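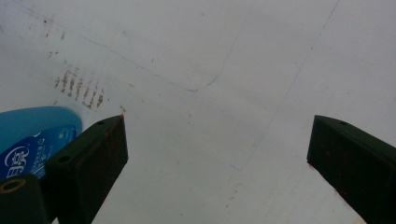
4. Track order and side length

4.1 Material

The corpus described in Section 3 was reduced for this part of the study to albums issued on both twelve-inch vinyl and as a download, with the same songs on each. Compilations, live recordings and records with a single continuous side were left out. Where a download carried extra songs at the end, these were dropped and the remaining order compared with the vinyl order. The reduction left 44 albums, all by guitar bands working with small labels in the Ornden and Wollau areas.

Song lengths were taken from the audio files and not from the sleeves. Printed lengths were found to be unreliable, most often on records where the mix had been changed after the artwork was sent to print. Silence of more than two seconds at the end of a file was trimmed before measurement. Gaps between songs on the vinyl were timed separately and added to the side total, as they take up groove space in the same way as music does.

Two albums needed a decision by hand. The first Ultcombe album has an unlisted piece before the opening song on side two, and this was treated as part of the song that follows it. The Pretorius album exists in two vinyl cuts with different side breaks. The earlier cut was used. Results with the later cut differ only in the third decimal place and are not reported.

4.2 Measures

Side imbalance is the absolute difference between the two side totals divided by the length of the whole album. A value of zero means that both sides are the same length. The measure takes no account of which side is longer; this is handled by a separate sign term.

Energy was computed for each song as the mean of three standardised values: integrated loudness, tempo, and the share of the song during which the full drum kit is playing. The third value was marked by ear by two of the authors working apart, with Kincaid marking odd-numbered albums first and Rosenthal even-numbered albums first, so that tiredness would not fall on the same records. Where the two marks differed by more than five seconds in a song, both authors listened again together and agreed a value. Tempo was taken as the median over the song, which hides deliberate changes of speed. Songs with half-time choruses are therefore slightly overstated.

Energy scores were standardised within each album. A score of one on a quiet album is not comparable with a score of one on a loud album, and no such comparison is made below.

Distance between two orders of the same songs was measured as the number of neighbouring swaps needed to turn one into the other, divided by the largest number possible for an album of that length.

4.3 Permutation test

If songs were placed without regard to energy, the first song on each side would be an ordinary draw from the album. To test this, each album was shuffled 3000 times. A shuffled order was kept only if it could be split into two sides with an imbalance no greater than that of the real record, which prevents the test from rewarding orders that could never have been cut. Most albums met the condition easily. On albums with one very long song, many shuffles had to be thrown away and drawn again, and the run time rose accordingly.

The mean energy of the opening song was then compared with its distribution over the shuffled orders, first for side one, then for side two, and finally for the closing song of each side. Intervals given in this section are 95 per cent intervals from the same procedure.

4.4 Results

Opening songs on side one were more energetic than expected under shuffling. The observed mean lay outside the interval, and the result held when short instrumental openers were merged with the song after them. Without that merging the effect is weaker but still present.

Opening songs on side two showed the same direction but fell just inside the upper limit. We had expected a clearer result, given how often musicians describe the start of side two as a second beginning. Whitlock has suggested that the drum kit term may be partly at fault. Several side two openers in the corpus begin with a long section for guitar and voice before the band enters, and these are scored low although the later part of the song is as loud as anything on the album. A version of the score using only the final two minutes of each song moves the result outside the interval. It was devised after the data had been seen, and should be read with that in mind.

Closing songs differed between the sides. The last song of side two was lower in energy and longer than expected. The last song of side one showed no departure in energy but was shorter than the album mean. A plain mechanical reading is available for both. Inner grooves carry high frequencies poorly, and cutting engineers commonly advise bands to place quieter material there. That advice would apply to both sides equally, however, and so cannot by itself account for a difference between them.

Download order matched vinyl order exactly on most albums. Where it did not, the changes were small and nearly all involved moving one song across the side break. In every such case the vinyl order had the lower imbalance, as would be expected if the download shows the order the band first preferred. We have no direct evidence on which order came first, apart from the letters quoted in Section 5.

4.5 Listening records

Ostrowski and Mösli obtained play records from a small download service covering part of the corpus. After removal of sessions with fewer than three songs played, 2290 sessions remained. These were used to check whether the side break leaves any trace for listeners who never see it.

No such trace was found. The chance of a session ending after a given song falls steeply over the first few songs and then levels out, with no rise at the vinyl side break once song position and song length are included in the model. Adding the energy of the following song did not improve the fit. The records do not show whether a session ended by choice or through a lost connection, and they cannot separate one listener returning many times from many listeners playing the album once.

4.6 Limits

The corpus is narrow in style and place. Many of the albums were cut at the same facility, and some of the regularities reported above may reflect the habits of one or two engineers. A model with the engineer as a grouping term was attempted, but credits were missing from too many sleeves for the estimates to be stable. We have since asked the labels for cutting notes and will add them to the data set as they arrive.

The energy score gives equal weight to its three parts. Other weightings were tried, and the side one result survives all of those listed in Appendix B. The result for the last song of side two depends on loudness more than on tempo, and disappears if loudness is left out altogether.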